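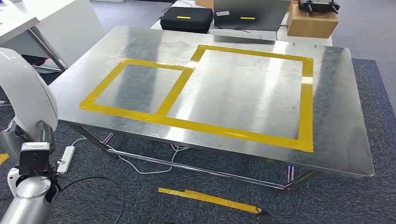 Tape It Off
Why the cheapest thing in the workroom is the one that sticks

Steel tables are great until you have to share one. Then it's all elbows. Whose tray, whose box, who put the scissors there. At the Belitz packing room in Drorport they went through labels, then trays, then a laminated map on the wall. Nobody read the map.

Now it's yellow tape. Straight on the metal, a box for what comes in and a bigger box for what's being worked on. Done before lunch one morning in March.

The idea is old. Factory floors have had painted lines forever, and bakers mark their benches too. What's newer is seeing it in small shops, school kitchens, garages. Farnwood, a shared workshop across the river, got through 100 rolls last year. Sandhu, the supply store on the hill, now keeps the stuff by the register next to the gum.

A few things people have learned the slow way:

Wipe first. Steel holds on to fingerprints and grease and tape hates both. Let it dry all the way.

Corners lift before anything else. Overlap them, press hard with a thumb, or cut them square if you have the patience. Most don't.

Wrinkles are fine. Wrinkles that catch a sleeve are not.

Bright beats pretty. Under strong ceiling lights a steel top throws back so much glare that a thin gray or white line just goes missing. Yellow stays put.

Start with two zones. Three if you must. Farnwood once had a bench with so many boxes on it that there was no where left to set down a coffee.

And leave them empty at the end of the day, which is the hard part. Belitz packs 90 orders on a slow shift and the rule is the same on a busy one: nothing sleeps inside the lines. Old tape comes up with a hair dryer and a plastic scraper. Then alchohol on a rag for the gum it leaves behind.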